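Does a Drink Dispenser Really Keep Juice Cold?

People say a big drink dispenser keeps juice cold all afternoon. Does it? Don't take their word for it. Most dispensers are just a tall tank with a tap at the bottom. Dark walls look chilly, but a color can't cool anything.
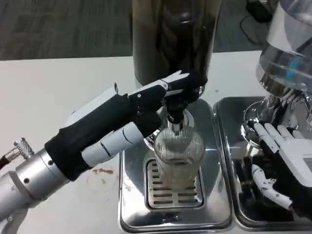 The tap does work, and for a simple reason. Juice is heavy, so it pushes down and runs out when you open the way. No pump needed – only gravity.

Try your own test. Fill 2 jugs, put 6 ice cubes in one, and wait 30 minutes. Then taste both.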